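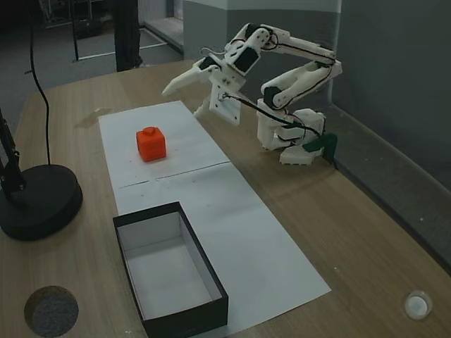 Fatima Bassey 说，两张纸接起来当垫纸没问题，但接缝迟早会翘，盒子一推就卡住，不如直接裁一张长的。我回她库房里的长卷纸是 Vass 那边订的，要到下周才能领，先用两张顶着。

6月18日 星期五

今天定桌面的摆法。木桌那块地方以后固定给“方块入盒”用，别的东西不要往上堆。

垫纸：白纸两张，顺着桌子的长边接。接缝处压平再用。纸上有几个小黑点，擦不掉，先不换，等长卷纸到了一起换。桌面木纹细，颜色浅，不垫纸的话照片里盒子的影子不好分，所以纸还是要留。

盒子：黑边白底的敞口盒，不带盖。试过几种，Hinik 的灰盒太深，方块进去以后从侧面看不见；Dustilen 的样品盒边沿太软，碰一下就变形，退回去了。现在这个够用。盒子位置暂时不画线，下周定了再拿铅笔描。

方块：橙色那个。Lornine 寄来的那包共94块，别的颜色先收在柜子第二层，标签写的是746，找的时候认标签，别认包装袋。用完放回去，上周有一块掉到暖气片后面，找了一下午。

盒子放直放斜都试了。放直的时候好对齐，斜着放拿取顺手一点，但是容易压到纸角，纸跟着走。我倾向放直，Fatima 倾向斜放，没谈拢，下周各做15次再说。
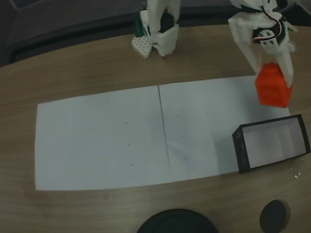
图2 盒子斜放，一部分压在右边那张纸上，橙红色方块在纸的右端上方。

桌上的白色碎屑收工前要扫掉，用软刷，不要用湿布，木桌面没上过漆，沾水起毛。刷子挂在门后。

领料单补一下：白纸一包，软刷一把，铅笔两支。垫纸的预算是按3,000张一年报的，照现在的用法肯定用不完，多出来的可以分给隔壁打样。

待办：
问 Vass 长卷纸的宽度，能不能盖住整个盒子
柜子第二层重新贴标签
盒子边沿量一下高度，记到本子后面的表里
灯偏暗，换灯管的事再催一次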